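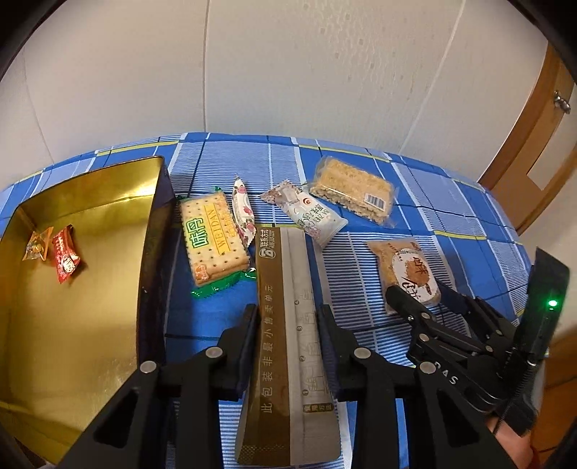

My sister got the flat on Jayasinghe Road and I got the snacks. That isn't how the solicitor put it, but it's how it felt in October, standing in our aunt's kitchen with my coat still on while my sister measured the window for blinds. I'm not bitter. I was given first pick of anything that would fit in the car, and I walked straight past the good clock and the carving set and took the tin.

You have to understand about the tin. It came out when we visited and at no other time, and it went on the plaid cloth, always the plaid cloth, blue with the little yellow lines. You were allowed one thing from it on arrival and one thing on leaving. If you took a cracker first you'd be asked if you were feeling poorly. My sister once took two sweets and hid the second one up her sleeve, and my aunt shook her hand goodbye, very warmly, for such a long time that the sweet fell out on the mat. Nothing was said. It went back in the tin and I had it the next time, fluff and all.

So I took the tin home, and the cloth, and a carrier bag of whatever was in the cupboard above the kettle, and I put the lot in my hall and didn't look at it for three weeks.

Then the ladies rang.

I say the ladies. There were five of them, counting my aunt, and they'd played cards together at the Flandard Rooms since before I was born. I'd only ever met them one at a time, in doorways. The one who rang had a voice like a gate. She said they had been thinking, and they'd like to have the last game, and it was my aunt's turn to host.

"She's dead," I said, which was a stupid thing to say to a person who'd stood next to me at the funeral.

"We know that, dear," she said. "But it's still her turn."

I said yes because I couldn't think how you'd say no to it. She told me half past two. She told me they didn't want sandwiches. Then, just as I thought we'd finished, she said, "You've got the tin, haven't you?" and I said I had, and she breathed out down the phone, and that was when I started to panic.

I went through the carrier bag properly that night. Most of what was in it I'd never known the names of. My aunt bought it all from the Brondix, the big shop behind the bus station, two buses each way, and she wouldn't have anything delivered. She liked to squeeze the packets. I remember her in that shop with her glasses pushed up, pressing a packet of crackers along the edge with her thumb to find out if any were broken, and the lad on the till watching her do it and not daring to speak. She squeezed everything. She squeezed bread at my wedding.

There was enough for a table, I thought, if I laid it out. But the tin was the trouble. I opened it and there were two sweets in it, down at one end, an orange one and a red one. Two! For four women, and me!

I did think about filling it. I got as far as putting my shoes on. I could have been at the Brondix before closing and come back with a bagful, and tipped them in, and who'd have known? Well, all of them, obviously. These were women who had played cards against each other for the better part of fifty years. They knew when someone had touched their own ear. I took my shoes off again.

So on the day I spread the cloth and smoothed it, and put the tin on the left, where it went, and the packets along next to it, the crackers first and then the rest. I moved them about a good deal. I tried them in a straight row and it looked like a jumble sale, so I knocked them crooked again. I opened nothing. She never opened anything before people sat down -- it was showing off, she said, to have it all spilling about, as if you had so much you'd stopped caring.

They came together in a taxi, four coats and one umbrella. They were smaller than I'd remembered. They stood around the table and none of them sat, and the one with the voice like a gate leaned over and looked into the tin for so long I began to apologise.

"I didn't like to top it up," I said.

"No," she said. "Good."

Then they sat down, and she took a notebook out of her handbag, a fat one with a rubber band round it, and showed me the back page. It was the score. It had never been started again, not once, it just went on, everybody's winnings since the first afternoon. They'd played for sweets. My aunt had 1,861 against her name and the next nearest was 492 behind.

"She cheated," said the smallest one, taking off her gloves.

"She did not," said another.

"She squeezed the cards."

I laughed, and then I couldn't stop, and one of them gave me a tissue out of her sleeve and told me to put the kettle on. When I came back they had dealt five hands. Four of them were holding theirs and the fifth was face down in front of the empty chair, and they were all looking at me.

I said I didn't know how to play. I really didn't, she'd never taught us, she said children had sticky hands.

"Sit," said the gate. "Stakes are in the tin."

I lost the orange one in the first ten minutes. The red one took until it got dark, and I'm still not sure I didn't see the smallest lady touch her ear. She unwrapped it there and then, put it in her cheek, and wrote the number down in the book.

"Next time it's mine," she said round the sweet. "Number 21, Sarnurov Court, top bell. Bring the tin, dear, and I'll see there's something in it."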